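Up before six with the window open. December has been mild so far and the radiator in the front room is still off. Bianca Onu called while I was making coffee to say the choir has moved the Drirnwood concert up to 4 p.m., so I will have to leave straight after lunch. She wants the altos in dark skirts. I have one, but the waistband is shot.

Paid the dentist, 1,610 all told — more than I had set aside. Wrote it in the book and moved money over from the vacation account.

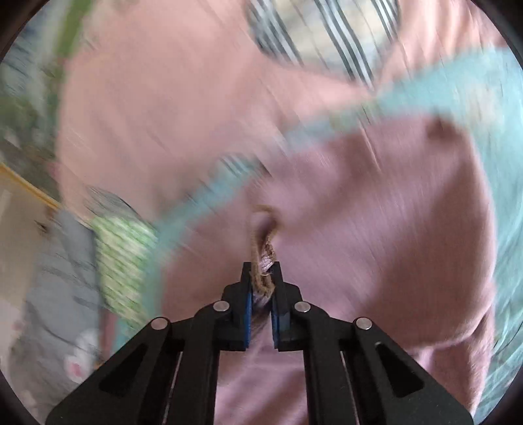 The second piece on the program still gives me trouble. I come in early after the long rest every time, and Wulan Menon, who stands next to me, has started tapping my elbow at bar 27. I sang it through twice at the kitchen counter and got it right once. My head was half on the sewing, all that pale pink fabric, and whether Amia's dress will be done by her birthday. Then I put the kettle on and tried the opening again, slower, and it sat better.

Müzeyyen came by at 2 with the spare music folders and stayed for soup. She thinks the tenors are flat — I think they are tired. We left it there. Rice and eggs for supper. Need to buy elastic and stamps tomorrow.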